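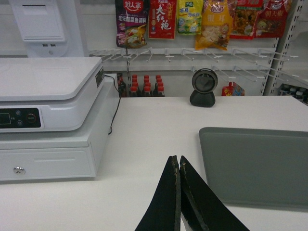 Moya 收银台数据集说明

版本说明
Moya 是 Imside 门店自动化项目的收银台部分，收录夹爪在收银台上作业的腕部视角记录，共 2370 段，来自 62 名参与过操作或陪同的门店员工。数据由 Zorthorpe 整理，Skelbridge 负责标注。本文件写给两类读者：使用数据训练模型的人，以及店里要和这套设备一起上班的人。

台面布置
各段记录的台面以收银为中心，常见物件有白色钱箱、叠放在钱箱上的电子秤、圆形扫码器和灰色托盘。台后是挂钩货架，挂袋装调料和食品，钩位不一定挂满；货架下方摆瓶装酱料。台面每天由早班员工布置，位置会有小的差别，我们没有要求统一，标注时也不做校正。

任务范围
一、把商品从托盘拿到扫码器前，再放到一侧。
二、把散装商品放上秤盘，待读数稳定后取下。
三、把顾客放弃购买的袋装商品挂回挂钩。
钱箱不在任务范围内。开箱、点钞、找零、退款一律由员工完成，设备没有钥匙，也不接收开箱指令。训练数据里如出现夹爪碰到钱箱的片段，标为“误触”，请勿当作正样本。

岗位变化
试行前，收银员一个班次里扫码、称重、装袋、归位都由一个人做。试行后，扫码和归位的一部分交给设备，员工留在台边处理付款、查验年龄、解释价格和称重争议。多数人反映手腕轻松了，站的时间没有变短。也有人说，原先和熟客聊几句是在扫码的间隙，现在要一边聊一边看着夹爪，反而更费神。
五月起，每个班次增加一段设备检查时间，计入工时。检查内容是夹爪指尖磨损、急停按钮和秤的归零。店长不得把这段时间安排在下班以后。
培训共 3 次，在店内进行，内容包括暂停、接管和复位。没有完成培训的员工可以拒绝单独值守，不影响排班。

标注字段
task：任务类别
item：商品类别，分为袋装、瓶装、散装
result：完成、失败、人工接管
takeover_reason：接管原因，由当班员工填写，保留原话
note：备注，可为空
takeover_reason 里有不少方言和简写，我们只改了明显的错字。写“太慢”的记录很多，不要简单归为设备故障，有时是后面排队的人多，员工决定自己来。

已知问题
软包装袋归位的失败较多，袋口的孔对不准挂钩。深色酱料瓶并排时容易认错边界。红色系包装占比偏高，换到其他门店的货架上，识别效果可能下降。
有 46 段记录的秤盘读数与收银系统不一致，原因还在查，暂时放在单独的目录，默认不参与训练。

隐私与使用限制
发布前已删除含有顾客面部、银行卡和付款码的片段。员工的声音全部去除。
数据不得用于考核个人速度，也不得用来推算某个员工的接管次数。班次编号已打乱，请不要尝试还原。参与员工可以随时要求撤回自己的片段，撤回后在下一个版本中删除。

联系
数据问题和撤回申请请找 Kilian Camenzind，门店员工也可以直接把纸条交给店长转达。反馈时请附上片段编号和任务类别。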